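¿Dónde estaba el vaso? Memoria de posición en un suelo con y sin cinta
Informe final del proyecto de Percepción y Espacio, taller Hailu

Yo venía con otra idea. Quería estudiar cómo nos orientamos en los pasillos del edificio, con planos y flechas y todo el equipo, y la profe Laimutė Pētersons me escuchó hasta el final con mucha paciencia y me preguntó cuánta gente iba a necesitar para eso. Le dije que no sabía. Me dijo que volviera con algo que cupiera en el suelo de un aula.

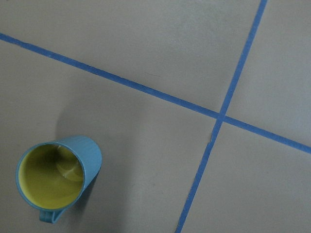 Así que me lo tomé al pie de la letra y lo hice en el suelo. La pregunta quedó bastante más chica y, para mi gusto, mejor: si alguien mira un vaso un ratito y después tiene que volver a ponerlo en el mismo lugar, ¿le sale mejor cuando hay un par de líneas marcadas en el piso? Mi apuesta era que sí, claro. Lo que no tenía nada claro era cuánto mejor, ni si daba igual en qué zona estuviera el vaso (adelanto: no da igual, y esa es la parte que más me gustó de todo el trabajo).

De dónde sale la idea

En casa de mi abuela hay una alfombra con un dibujo enorme y todos los muebles del comedor vuelven siempre a su sitio después de barrer. En mi departamento el suelo es liso y la mesa viaja. Cada semana aparece un poco más cerca de la ventana y yo juro que la dejo donde estaba. Sé que una alfombra no es un marco teórico, pero me sirvió para arrancar.

En la cursada habíamos visto que recordamos los lugares en relación con otras cosas: bordes, esquinas, objetos grandes, líneas. También habíamos hablado de que, cuando una superficie está dividida, la gente tiende a acomodar el recuerdo hacia el medio de la zona en la que vio el objeto. Eso me interesaba mucho, y me daba la excusa para usar cinta de pintor, que me parece uno de los mejores inventos que hay.

Materiales

Cinta de pintor azul. La compré en Holteck, la ferretería que queda a la vuelta del taller, y me costó 800 pesos el rollo. Sobró muchísimo.

Un vaso de plástico celeste. Probé antes con una taza (pesada, hacía ruido al apoyarla y la gente se acordaba del ruido, o eso me decían) y con un taco de madera que tenía el problema de que también se podía girar. El vaso es liviano y casi no hace ruido al apoyarlo.

Una cinta métrica, lápiz, planillas impresas y unas etiquetas redondas diminutas para marcar la posición correcta sin que se notara. Lo de las etiquetas tuvo su historia, la cuento más abajo.

Un cronómetro, el del teléfono.

El montaje

El suelo del aula es gris, liso y sin brillo, o sea perfecto para esto, porque no tiene juntas ni dibujos de los que agarrarse. Pegué dos tiras que se cruzan y dejan cuatro zonas. A propósito no las hice paralelas a las paredes. En la primera prueba sí las había alineado y Lautaro Saavedra, que me ayudó con todas las sesiones, se dio cuenta de que estaba usando la pared y pasando olímpicamente de la cinta. Las despegué, las puse torcidas respecto del aula y ahí cambió la cosa: si usabas las líneas, tenías que usarlas de verdad.

El cruce tampoco quedó en el medio de nada. Quería que las zonas fueran distintas entre sí, alguna más abierta y alguna más apretada, para poder comparar. A cada zona le puse una letra en la planilla (A, B, C, D), pero en el suelo no escribí nada. Si ponía letras, la gente se iba a decir por dentro «cerca de la B» y yo estaría midiendo otra cosa.

Para la condición sin cinta usamos otro sector de la misma aula, con el mismo suelo. Hubiera preferido usar exactamente el mismo lugar, pegando y despegando, y de hecho lo intenté una tarde entera. Es una locura. Cada vez que volvía a pegar las tiras quedaban un poquito corridas y tenía que medir todo de nuevo.

Quiénes participaron

Fueron 17 personas, casi todas del taller y algunas de la cafetería Lurkico, donde Lautaro trabaja por las mañanas y tiene un poder de convencimiento que yo no tengo. No pagamos nada, pero hubo facturas. Les expliqué a todos que era una prueba de memoria y que podían irse cuando quisieran. Lo que no les conté hasta el final fue que me importaba la cinta.

Cómo fue cada prueba

La persona entraba y el vaso ya estaba puesto en el suelo. Tenía cinco segundos para mirarlo, de pie, desde una marca fija. Después se daba vuelta y le hacíamos contar para atrás de tres en tres en voz alta (esto generó más quejas que todo lo demás junto). Mientras tanto yo sacaba el vaso. A la señal, la persona se giraba, agarraba el vaso y lo dejaba donde creía que había estado. Se iba al pasillo y yo medía la distancia entre el centro del vaso y la etiqueta.

Cada participante hizo cuatro pruebas, dos con cinta y dos sin. La mitad empezó por un lado y la otra mitad por el otro, más uno que sobraba y que sorteamos con una moneda.

Me quedaron 61 pruebas válidas. Las otras siete las tuve que descartar: en tres me olvidé de sacar el vaso a tiempo y la persona lo vio dos veces, en dos se oyó a Lautaro decir «uf» desde la puerta, y las dos restantes son de la misma chica, que encontró la etiqueta.

Lo de las etiquetas

Había puesto etiquetas grises, compradas especialmente en Dukside, la librería de enfrente, convencidísima de que no se iban a ver. Desde la marca no se veían, es cierto. Pero cuando te agachás a dejar el vaso sí se ven, si les da la luz de costado. La chica dejó el vaso justo encima, con una precisión preciosa, y me miró con cara de «¿era esto?». Desde entonces dejé de marcar el suelo y pasé a medir cada posición desde dos puntos fijos de la pared. Se tarda más y me equivoqué un par de veces restando, pero es mucho más limpio. Si lo hiciera otra vez empezaría directamente así.

Resultados

Con cinta, el error medio fue de 9 centímetros. Sin cinta fue el doble. La diferencia va en la dirección que yo esperaba y aparece en casi todos los participantes, aunque hubo dos a quienes les fue mejor sin nada. A uno le pregunté y me contestó que las líneas lo ponían nervioso. Lo anoté tal cual.

Lo lindo viene con las zonas. Cuando el vaso estaba en la zona más angosta, la gente acertaba muchísimo, y los errores eran chiquitos y para cualquier lado. En la zona más grande, la cinta ayudaba bastante menos si el vaso quedaba lejos de las tiras. Y los errores ahí no iban para cualquier lado: casi siempre el vaso volvía un poco más hacia adentro, hacia el medio de la zona. Es lo mismo que habíamos leído en clase, y verlo aparecer en mi propia planilla, con mi letra espantosa, me dio una alegría bárbara.

Otra cosa que no estaba buscando: nadie cruzó la cinta. En ninguna prueba con cinta el vaso terminó en una zona equivocada, ni siquiera cuando la posición original estaba pegadita a la línea. Se ve que el «de qué lado estaba» se guarda muy bien aunque el «a cuánto» se vaya desdibujando. No tengo datos suficientes para afirmarlo fuerte, pero lo dejo escrito porque me parece que por ahí sigue el proyecto.

Al terminar les pedía que me contaran qué habían hecho para acordarse. Copio algunas respuestas:

«Hice un triangulito en la cabeza con el vaso y el cruce.»
«Conté pasos, pero después no caminé los mismos.»
«Lo miré fijo y confié.» (Esta persona tuvo el peor resultado de todos. También fue la que más facturas comió.)
«De la cinta ni me acordé hasta que la vi otra vez, y ahí me volvió todo.»

La última me hizo pensar bastante. Yo suponía que las líneas servían al momento de mirar, y capaz que sirven sobre todo al momento de volver a poner el vaso. Con mi diseño no hay forma de separar las dos cosas. Habría que hacer un grupo que vea la cinta solamente al principio y otro que la vea solamente al final, y para eso haría falta pegar y despegar, y ya conté cómo me fue.

Problemas y cosas que haría distinto

La luz cambiaba mucho entre la mañana y las cuatro de la tarde. Del lado de la ventana, a última hora, los objetos tiraban una sombra larga y más de uno debe haber usado la sombra como referencia. La próxima vez bajo las persianas y listo.

Usé dos sectores distintos del aula, ya lo dije. Es la crítica más seria que se le puede hacer al trabajo y la profe Pētersons me la hizo en la primera entrega, con lápiz y subrayada. Parte de la diferencia podría venir del lugar y no de la cinta. Para compensarlo repetí la condición sin cinta con cuatro personas en el sector original, antes de despegar definitivamente... ejem, después de despegar, mejor dicho. Los errores fueron parecidos a los del otro sector, pero cuatro personas son muy pocas y no las sumé al total.

También me faltó registrar la altura de cada participante. Mirar el suelo desde más arriba o desde más abajo cambia bastante lo que se ve.

Lo que queda por hacer

En agosto el aula vuelve a estar libre y me gustaría probar con una sola tira, para ver si alcanza con dividir el espacio en dos o si el cruce hace algo especial. Varios mencionaron el cruce sin que yo preguntara. Lautaro quiere probar con curvas. La cinta de pintor en curva se arruga toda, así que eso lo pega él.

Las planillas escaneadas y el plano con las medidas desde la pared están en la carpeta del taller, junto con la hoja de cálculo. La columna que dice «err2» es la buena; la otra tiene las restas mal hechas y la dejé para que se vea la corrección.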